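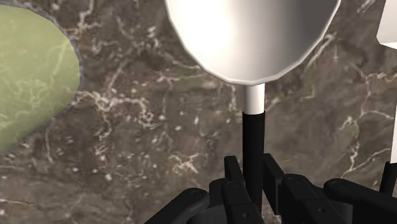
Brown marble with white veins, and a green plate at the left.

The Gollow Tabletop Press: a long review from a happy printmaker

Some of you have been asking since December when I was going to write up the Gollow, and I kept putting it off because every time I sat down to do it I ended up printing something instead. Which I suppose is a review of a kind! But you deserve the long version, so make yourself a drink.

For anyone who has wandered in from a search: I make linocuts and the occasional drypoint, I sell a few, I swap a lot more, and for years I did all of it with a wooden spoon and a sore wrist. I've had time on proper presses at the print workshop where I took classes, but that's a long bus ride and you have to book, and ideas don't come when you've booked. I wanted a press at home. I have a small apartment and no studio, so it had to be something I could put away.

The Gollow is made by Rustivitz, a small outfit that started with bookbinding equipment (their nipping press is lovely too, I've used one at a friend's house). It's a roller press with a sliding bed, a hand crank on the right, and two pressure screws on top. Mine is number 567, stamped on a small plate at the back, and I'm much fonder of that number than a grown woman ought to be.

Getting it in the door

It weighs 40 pounds. I carried it up two flights by myself and had to sit on the landing for a while. If you have a bad back, get a friend, or take the bed off first, which the leaflet does tell you how to do and which I read afterward.

It comes mostly together. You bolt on the feet, fit the crank, slide in the bed and lay the felts over it. There's a tiny bag of washers and the drawing doesn't show where one of them goes. I wrote to Rustivitz and had a reply the same evening from Finbarr Mac Mathúna, who seems to answer everything there, with a photo of his own thumb pointing at the spot. It goes behind the crank, on the inside. Write that down, because the drawing still hasn't been fixed as far as I know.

The felts are good. One thick, one thin, both woven, no loose fluff. I've washed the thin one by hand in cool water and it dried flat.

First prints

I started with a block I knew well, a heron I'd cut years ago that never printed evenly by hand. There's a big dark area in the reeds and with the spoon it always came out like cottage cheese. I inked it up, ran it through with the screws just past finger tight, peeled back the paper, and the reeds were black. Solid, velvety, all the way to the corner. I yelled. Then I did it again to be sure, and then I did it until I ran out of places in the apartment to hang wet paper.

What surprised me more was how well it handles delicate stuff. You can back the pressure off until it's barely kissing the block, and fine lines stay fine. I'd assumed a press this size would be all or nothing. There's a scale engraved beside each screw, so once you find the setting for a particular block you can pencil it on the back and return to it next time. My heron is a three and a half. The lettering block I use for envelopes is a two.

The crank turns smoothly with a bit of resistance as the roller climbs onto the block, and that climb is the one place where you need technique. If you hit it fast, the block can shift. Go slowly there, or put a runner of the same height down each side (I use offcuts of mounted lino) and the roller never has to climb at all. With runners I've had no slipping.

Drypoint is a different animal. It does it, and does it pretty well on small plates, but you need the screws down hard and you'll feel it in your shoulder. Anything bigger than a postcard and I start wishing for a longer handle. Rustivitz sells an extension. I haven't bought it yet and I keep looking at it.

Paper

People always ask, so: I've been using Doãn paper for nearly everything. It's a mulberry sheet, soft and a little bit warm in color, and the 80 gram weight goes through the Gollow like a dream. You don't need to dampen it for relief work. It takes oil-based ink beautifully and water-based ink fairly well, though with water-based you want to be quick.

I did try some heavy cotton paper, dampened overnight in plastic, for the drypoints. The press had no trouble with the thickness. Be aware that the bed is steel and will pick up rust spots if you leave damp paper lying on it while you answer the phone. Ask me how I know! A rub with fine steel wool and a drop of oil got rid of them.

The big test: a whole edition

Here's the part I was really curious about. I take part in a mail exchange called Flovlow, where each person makes an edition on the round's theme, posts the lot to the organizer, and gets back a mixed box with work from everyone else. It is my favorite thing about being an artist on the internet. You open the box and there's a screenprint of somebody's grandmother's teapot, and a potato stamp from a man who has clearly spent weeks on his potato, and a tiny folded book, and you look up one name and that leads to their website and that leads to someone they studied with, and suddenly it's past midnight and you know a great deal about woodblock calendars.

Tatiana Trnka runs my round and she'd set the theme as "thresholds." The edition size was 100. By hand, that would have finished me off. My last big exchange was much smaller and I had my wrist in a brace for it.

So I cut a doorway, two blocks, one color each: a gray-blue for the wall and a deep orange for the light coming through. I taped a registration jig to the bed with little tabs for the paper. The bed has a grid etched into it, which sounds like a small thing and is the single most useful feature on this press. Line up the block, line up the tabs, and off you go.

The blue took me a Wednesday, start to finish, with a long lunch. I let everything dry for several days and then printed the orange in two sittings. Registration held from the first sheet to the last. I spoiled a handful, and those were my own fault, thumbprints mostly, and one that I dropped ink side down on the rug. The pressure didn't drift either, which had been my worry, as I've used cheaper presses where the screws work themselves loose and you find the left side going pale halfway through the afternoon. I checked the scale every so often and it hadn't budged.

Tatiana wrote back when the parcel arrived to ask whether I'd had them printed professionally. I have kept that email.

What I don't love

The crank handle is a hard plastic knob, and after a long session it gives you a sore palm. I wrapped mine in bicycle tape. For a press that is otherwise so nicely made, a wooden knob would have been the thing.

The feet are rubber and they grip, but they left gray marks on my painted table. Put a mat down.

There's no bed stop at the far end. There's one at the near end, so you can't wind the bed out into your lap, but if you're daydreaming you can wind it right off the other side. I caught mine. I'd really like Rustivitz to add a second stop, and Finbarr says they're thinking about it.

And it isn't cheap. I saved for most of a year and sold my old flat file to cover the last of it. If you print twice a year for holiday cards, stick with the spoon, or see whether there's a workshop near you with open hours. You'll meet people there too, and you'd be amazed what you learn from watching someone else wipe a plate.

Cleaning and putting away

Vegetable oil on a rag for the ink, then a wipe with a little dish soap and water, then dry it properly. The roller is easy to reach if you take the felts off first. Always take the felts off and release the pressure when you're done for the day, as leaving the roller screwed down overnight puts a flat line in the felt.

I keep mine on the bottom shelf of a bookcase with a pillowcase over it. It fits with the crank removed. Getting it up to the table is my workout for the day.

Who should get one

If you're printing regularly at home, in relief, at sizes up to a large sketchbook page, I think you'd be as giddy as I am. It has made me more adventurous — I'm trying reduction cuts now, which I'd always been too chicken for, and I've started a set of very small prints of every door on my street. If you mostly do etching, I'd try before buying, or budget for the longer handle from the start.

A couple of you wanted to know about printing fabric on it. I've only done one tea towel so far. It came out a little faint at the hem where the cloth is doubled, but the middle was crisp, and I'll post more once I've had a go at a proper batch.

Next Flovlow theme is "salt." I have no idea what I'm going to do and I can't wait.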